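Sorting a dead bloke's shed - what do you keep?

Posted by Nam-gil Yang
October 9, 2023
93 replies - 8 shares

Uncle left me the lot. Double garage in Trorkwood, floor to rafters. Jars of screws, fuses, terminal blocks, half a lathe, every Esfahani catalogue since he was an apprentice. Settlement is soon and I need it empty. Sparky by trade so a lot of it is small electrical stuff, some new in the packet.

Question is do I sort it or skip it. Wife says skip. I reckon there's a couple hundred bucks in there but my weekends are worth something too.

Colour trays is as far as I've got with a system. Blue is keep. 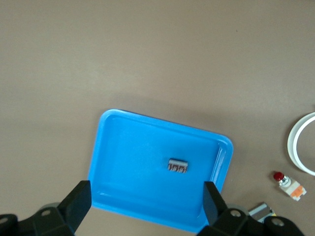 Ctibor Kollár: Skip it mate. Did my dad's place in July, spent three weekends on jars and got nothing for them. Keep the hand tools, keep the vice, ring the scrap bloke for the copper. Done by lunch.

tinlid_44
Disagree with Ctibor. New old stock is worth money if you find the right person. Sold a box of switches last year for $200 to a fella restoring a caravan. Took one photo, one ad. You dont need to sort everything just pull what's still in packets.

Ctibor Kollár
One box. And how many hours did you sit in the garage first

tinlid_44
I like sitting in the garage

wattlebird
Pls be careful with anything mains rated that's been rattling round in a jar. Old plugs, old breakers, don't give those away for someone to wire in. If it's not in a packet with a rating on it I'd bin it. Take to e-waste, not the red bin.

Nam-gil Yang
Fair. There's a Sadum meter from the year dot too, leads are perished. Bin?

wattlebird
Leads in the bin, meter to a collector maybe. Don't trust it on anything live.

greyhoundmum
Going against the grain here. Don't decide anything the first day. I chucked Mum's sewing drawer in an arvo and still think about the button tin. Put one shoebox aside of stuff that's just him - his pencil, his handwriting on a label - and then be as ruthless as you like with the rest.

Nam-gil Yang
Yeah. He wrote on everything. Masking tape labels, dates and all. Hadn't thought of keepin those.

tinlid_44
Ok so here's how I'd run it, quick version:

1. Packets and boxed stuff first. Straight into one crate, list as a job lot. Don't price things singly you'll go mad.

2. Small loose bits by type only. Don't test, don't measure. Two trays on the bench, one for keep and one for give away, and if you're dithering it's give away.
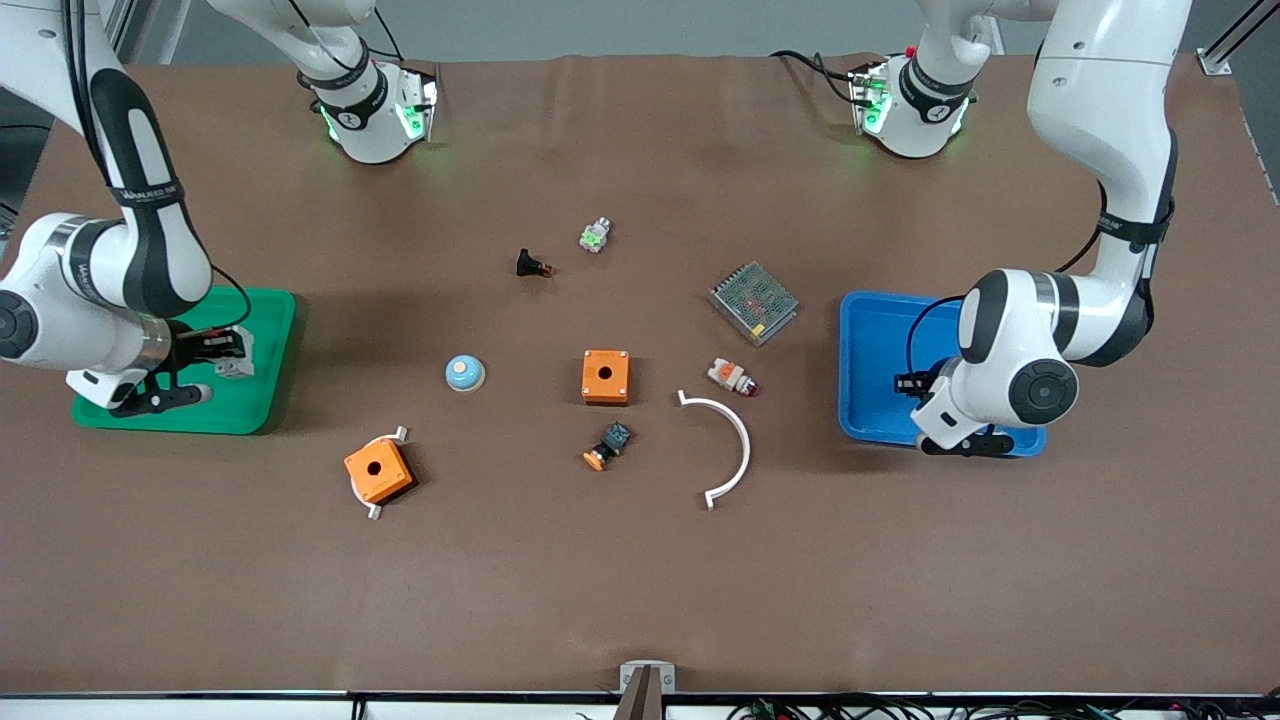

3. Tools. Anything with a decent edge or a name on it goes to family before it goes online. Ask the cousins BEFORE you post the ad - learnt that one the hard way.

4. Metal. Copper and brass seperate from steel, the yard pays better.

5. Whatever's left, skip bin. No second look.

Ctibor Kollár
So my plan with four extra steps

tinlid_44
Mate

boltcutter
Is Clultano still doing the clearance pickup? They took my brother in law's lot for nothing, saved him a skip. Wouldn't touch paint or chemicals though, check under the bench.

Nam-gil Yang
Rang them, booked out till after settlement. Paint's a good point, there's heaps. Council has a drop off day so that's this weekend sorted.

greyhoundmum
What did the wife say about the labels

Nam-gil Yang
Said one shoebox. One.

Ctibor Kollár
Smart woman. What are you doing with the half lathe tho, I might be intersted

More in Sheds & Clearing Out
Skip bin sizes - which one for a garage?
Old catalogues, anyone want them
1000 jam jars and counting
Getting rid of half-used paint
Bench vice stuck solid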